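Parcel counter at Grodirside to close for good in October

Tue 6 March

Dulurex has confirmed it will shut its parcel counter on Ametepe Road, Grodirside, in October. Staff told this morning. Notices went up on the door before lunch, one of them already blown down.

The firm says trade at the counter has dropped, with 592 parcels handed over last month against 1428 in the same month last year. Most customers now use the lockers outside the station. Not all of them are happy about it – the lockers won't take anything over 34 cm wide, and there is no one to ask when the code fails.

Two jobs at the counter. Dulurex says both will be offered work at the Skodunum depot, a bus ride and a change away. No word yet on bus fares.

Small traders on the road have complained too. Several send gift boxes and sweets by post and say the counter was the only place that would weigh and lable them on the spot.

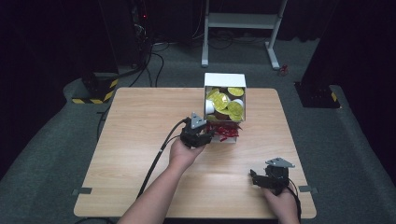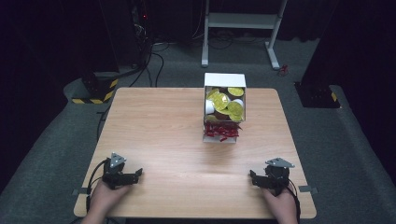 An open white box and gold foil.

What happens to parcels already held

Anything waiting at the counter on the last day goes to Skodunum, where it will be kept for 34 days, then sent back. Bring the card and something with your adress on it. Redirecting to a locker is free until closure, Dulurex says, but has to be done at the counter – not online.

Opening hours stay the same for now, apart from Saturdays, when it shuts at 2. The firm would not say what it plans to do with the building. The lease is up next year.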